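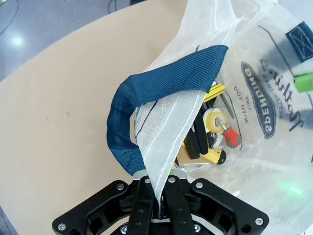
Molgate Public Library, Local Words Desk

Home | Data | Sound Files | Old Newsletters | Contact

Filed under: Free Downloads, Dialect & Place Names

# Chou Valley Field Names

A list of what people in the Chou valley call their fields, and in a few cases what they call their neighbor's field, which we have cleaned up.

## What you get

One table, `fields.csv`, with 1680 rows. Each row is one name as spoken by one person. The same meadow can turn up five times under five names, and the people who gave them will all tell you the other four are wrong. We kept the lot.

Columns:

- `name_said`: spelled the way the speaker wanted it
- `name_map`: what the county map says, if it says anything
- `parish`: old parish, before the lines moved
- `speaker`: a code, never a real name
- `note`: free text, some of it very free

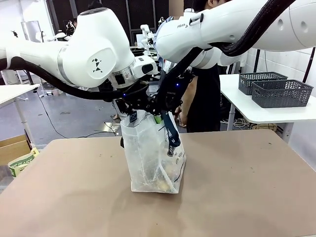

The `note` column was typed up by Doaa Fahmy over one August and reflects the patience of someone working through an August. Early notes run to a paragraph. Later ones say "wet" or "see above."

## Known problems

- 249 rows have no map name. Most of these are corners, ditches and one gate.
- "Long Acre" is neither. Please stop writing in.
- The Tretach rows use the old spelling, with the double l. Ruairí Ó Gríofa feels strongly about this and he has the password.
- Version 2 dropped every apostrophe. Version 3 put them back, plus a few extra.
- `parish` is blank for anything east of Clalis, where two parishes both claim the land and neither mows it.

## How to load it

It opens in any spreadsheet program. Choose UTF-8 when asked. If you aren't asked, check row 10: should the name there contain a small black diamond, close the file without saving and try again.

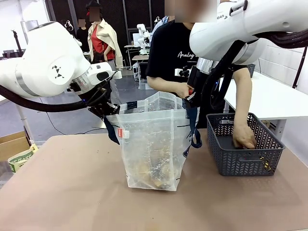 Sort by `name_map` before joining it to anything. The rows are in the order people were visited, and that order followed who had the kettle on.

## Terms

Use it for anything, credit the desk, and don't name a housing development after a bog without telling the buyers. Corrections go to Hsin-yi Mok, with the row number in the subject line. Corrections with no row number go in a folder.

## Comments

**Tien-fu Man:** Loaded fine, diamonds and all on the first go, fine on the second. Is the one gate the gate I think it is?

**Mohcine Abdel Hamid:** My uncle's top field is down as "Misery." He would like it known that it was only called that under the previous owner.

**Ruairí Ó Gríofa:** Double l stays.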